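Bench notes for the two-arm teleop station, fork sorting task. Last revised in March by Yiran Wei, with corrections from Jaime Teixeira. These tips assume you have already homed both arms and know where the stop button is. Startup and shutdown are on the Mateck sheet taped inside the cabinet door.

The task: forks with different handles start spread on the table, and the operator moves each one into a bin, using the leader handles only. Overhead, wrist and side cameras all record.

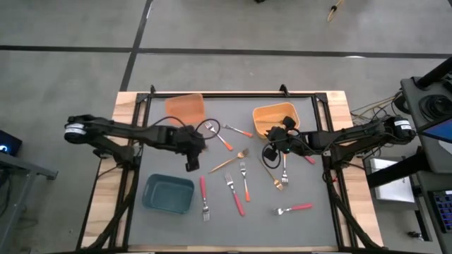
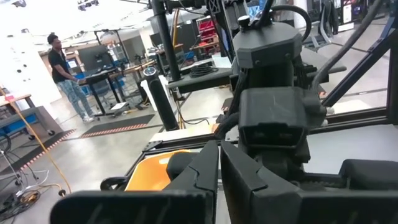
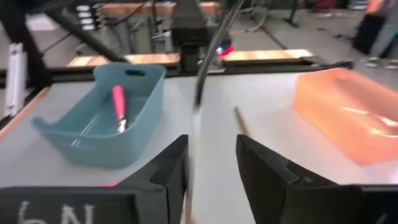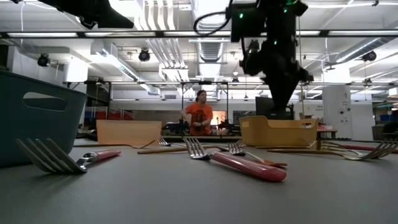 ## Before you record

- Set the leader handles to match the follower pose within a few degrees on every joint. If the offset is large, the follower will jump on engage.
- Open both grippers fully, close them, open them again. Listen for scraping.
- Wipe the finger faces with a dry cloth. Alcohol is fine on the metal and bad for the grip pads.
- Look at every camera view at full size, one at a time. Thumbnails hide a smudged lens.
- Route the wrist cable so that a full turn of the last joint in either direction leaves slack. Tiago Peixoto re-ties these at the start of a shift, with hook-and-loop only. Zip ties chewed through one jacket last fall.
- Log the episode number before the first motion. The Stuston logger does not let you add it later without a manual edit.

## Laying out the forks

Drop them from a low height and leave them where they fall. An operator who places forks by hand tends to put the handles parallel, and the recorded data then contains very little wrist rotation. Two forks may touch or cross. Three in a heap should be pulled apart, unless the session sheet says "clutter."

Move the bins between episodes. Shift each by a hand's width or turn it a little, and swap sides every 8 episodes. A bin under the arm's elbow is allowed as long as the arm can reach it without folding.

## Picking up a fork

1. Bring the gripper over the handle, not the tines. Tines spread under load and the fork rolls out.
2. Turn the wrist so the fingers straddle the handle across its narrow side.
3. Come straight down. Stop when the fingertips touch the mat, then back off by the thickness of a coin.
4. Close at a steady rate. Don't pump the trigger.
5. Hold still for a beat, then lift.

A fork picked up near the end of the handle will swing. Let it settle before you travel. For a flat, slim handle, approach at a slight tilt so that one finger slides under first. Round plastic handles need a bit more closing force than the default. On the Olwood grip pads, raise it one step on the dial.

If a fork is right against a bin wall, push it clear with the side of a closed finger and then pick it up. Keep the push in the recording. Pushes are useful behavior and we have too few of them.

## Placing

Lower the fork until it is below the bin rim before opening. Dropping from above the rim works most of the time, but the fork bounces and the model learns the drop. Open the fingers only as far as needed to release. Opening wide inside a small bin knocks the bin sideways.

## Using both arms

Each arm takes the forks on its own side. For one in the middle, pick the arm with the straighter reach and park the other high and back. Mafalda Pacheco's rule for new operators is to move one arm at a time for the first 23 episodes, and only then try both together.

Handovers are a separate task. Don't improvise one here.

## Mistakes: keep or discard

- Missed grasp, corrected on the next try: keep.
- Fork dropped on the mat and picked up again: keep, tag "recovery."
- Fork off the table: stop and discard.
- Arms touched: stop, discard, check both wrists for play.
- Operator paused longer than a few seconds to think: keep, and trim the pause.
- Someone reached over the table: discard, even if they missed the forks.

Of the 1192 episodes in the current set, 354 carry the "recovery" tag. That share is fine. Please stop redoing clean recoveries to make them look smooth.

## Pace

Work at the speed of a careful person setting a table. Very slow demonstrations fill the set with near-identical frames, and the policy then hesitates over the fork. Take a break when your wrist starts to ache on the leader handle. Florêncio Antunes set the leader counterweights for a right-handed operator of medium height, so if you are left-handed, ask him for the second spring set. It is in the Gilani box with the spare finger screws.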